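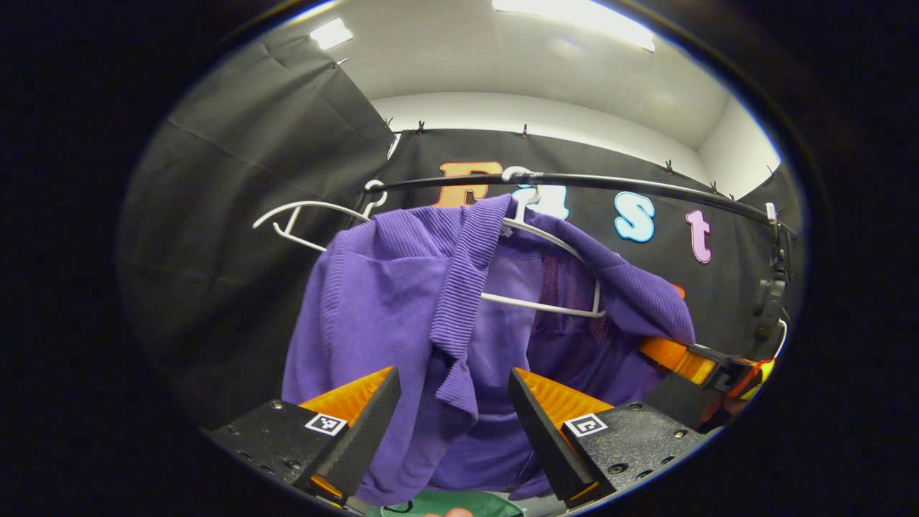

2026-09-19

Spent most of today on the hand gripper, the one we use for hangers. It has been closing unevenly for a while and I kept putting it off. Evaristo said the right finger was lagging behind the left by a hair, and when I put the calipers on it he was right. Left finger travels full, right finger stops short by about 2 mm. On a thick towel you would never notice. On knits you do. One side touches first and shoves the whole thing along the rod before the other side gets there.

Started with the pads, as they are the easy part. The orange ones wear on the ridges near the tip, and I had a pair from the Wiltier order still in the bag. The old left pad came off clean. The right one had been glued at some point, on top of the screws, and I had to work it loose with a plastic scraper. I don't know who glued it. The log has nothing. Wiped both faces with alcohol, let them sit while I had coffee, put the new pads on.

Closed it by hand. Still uneven, so the pads were not the problem.

Took the right finger off next. Four small screws, one of them already half stripped, and I replaced that one out of the Cormier box. The slide underneath had lint packed into the end of the rail, a gray-purple felt plug, hard as a pencil eraser. Picked it out with a dental pick and blew out the rest. The left rail had some too but not at the end of travel, so it never mattered there. Thin coat of dry lube on both, worked them back and forth twenty times or so. No oil this time. Oil is how the lint sticks in the first place.

Put it back together and the gap was down to nothing I could measure. Tightened the finger screws in a cross pattern and marked the heads with paint pen so I can see if they back out.

The marker squares were the other job. Once a finger has been off, the marker is never in quite the same spot, and the software works out the opening width from the two of them. The right one had a lifted corner as well. I printed a new pair, matte paper, and stuck them down using the little alignment jig Eckhard cut last December. Then redid the width calibration: fully closed, fully open, and the three steel blocks in between. The first pass came out bad, because I had the old config loaded. Lost half an hour to that. Second pass was fine and I saved it under a new name and moved the old file to the archive folder so I don't do it again.

Lens got a wipe too. There was a smear low on the glass that I had been seeing in the recordings from Lalley and blaming on the light.

Cycle counter reads 2485 since the last rebuild. The sheet from Fisard says to check the slide every 200, and we have not been doing that. I wrote it on the whiteboard and Eckhard wants it in the log sheet as a box to tick, with initials. Fine by me. He asked how many of the old recordings have the bad width in them. Everything from number 326 on, probably. We can correct the numbers for those with an offset, he thinks. I would sooner redo the knit ones and leave the rest alone. We left it there.

Still to do: order two more sets of pads, find a proper screw to match the other three, ask Evaristo if he has the small torque driver — it is not in the drawer. And get a cover made for the rail ends, even just a strip of felt or brush.

Home by seven. Leftover soup.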